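Some notes on the first month of the Saturday puppy and adolescent class at Clorndale, for people who asked. Posting in bits.

We run it in the old feed store behind the Bustbridge road. One hour, six dogs at most, one person per dog unless you've got a child with you who wants to help.

Dogs so far: two spaniels, a whippet, a very large lurcher called Murakami, a terrier cross and a collie pup. The collie is the youngest and the loudest.

Murakami is 44 kilos and came to us pulling like a tractor. His owner, Minoru Arai, had been using a short chain lead. We swapped it for a long flat one and a front-clip harness, and spent the whole first session walking up and down the car park.

By week three he could pass the whippet without lunging. Not every time. He still loses it if she barks first.

A few people have asked about food. Bring something soft, cut to the size of a pea. Cooked chicken is fine. Biscuits take too long to chew and the dog has forgotten what it was for by the time it swallows.

Bring more than you think. The collie got through 100 bits of cheese in an hour and was still working at the end. Take it off their dinner.
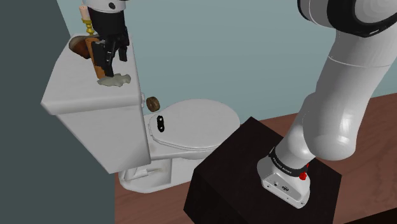

Clorndale Dog Training Club — Puppy and Adolescent Section

On to recall, as it's the thing most people come for.

We start indoors on a line. Say the name once, then back away a few steps, and pay when the dog gets to you. If you say the name five times the dog learns that the first four don't count.

Please don't practise it in the park yet. I know it's tempting when it goes well in the hall. The hall has no squirrels in it.

Akihiko Aoki takes the recall half of the class and I do the lead work. If you have a question about one or the other, ask the right one of us and you'll get a better answer.

Flovo, the terrier cross, doesn't like strangers leaning over her. She wears a yellow ribbon on her lead. If you see the ribbon, give her space and let her come to you. Same goes for any dog with one.

She took a bit of chicken from Akihiko's hand last week, which her owner was very pleased about. We left it at that and didn't push for more.

Crates: you can leave one set up at the side of the hall if your dog needs a break between exercises. Cover it with a towel. Most of the pups sleep through the second half and that's fine by us.

Next class is Saturday, July 27, 2019, usual time. Doors open 12 minutes before so the nervous ones can come in first. Please wait by your cars until you're waved in.

It's going to be warm. Bring water and your own bowl — we had a cough going round in January and I'd like to avoid sharing.

Vaccination cards if you haven't shown them yet. I've still got two to see.

There's one place left for the August block. It needs to be a dog under 18 months. Message me here or leave a note in the box at the hall.

Whippet owner, you left your blue treat pouch behind. It's on the hook by the door.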